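13th January

Pen and marker sort, bench 2

Carried on with the stationery clear-out left over from December. The drawer under the Tanoli shelf had got to the point where it wouldn't close, so everything came out onto the wood table. Started with 50 pens, markers and highlighters by the tally sheet.

Test for each one: cap off, a line on scrap paper, wait 20 seconds, second line. If the second line is broken or pale it goes. 3 lines if in doubt. Highlighters get tested over printed text as well, as a couple of the Vemari ones smear the toner.

Most of the fails were whiteboard markers. I had expected the highlighters to be worse. Caps that don't click go in the bin with the pen, no more tape. The Brotine refills don't fit the old barrels – tried it, ink on both hands, don't bother.

Baskets: going with the perforated plastic ones, black and orange, in a row along the back of the table. They wipe clean and you can see roughly what's in them from the side. The cardboard trays we had before went soft at the corners. Still not settled on which color takes what. Sorting by ink color looked good on paper but people reach for the type first, so probably highlighters together and markers together. Leave the larger orange basket for overflow until we know.

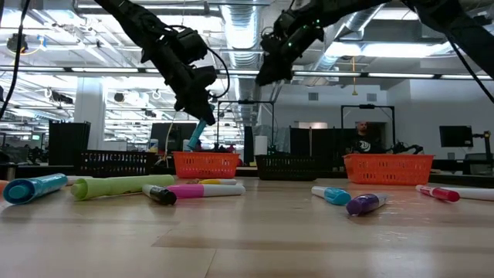

Bench 2, mid-sort. Teal marker over the left orange basket, mixed markers and highlighters still on the table.

Labels not done. The Starko label tape doesn't grip on the grid sides, so either tie-on tags or a strip along the rim. Try tags first.

To do:
- tie-on tags, one per basket
- reorder black whiteboard markers, fine tip
- wipe out the drawer before anything goes back in
- scrap paper pad is nearly finished – new one from the print room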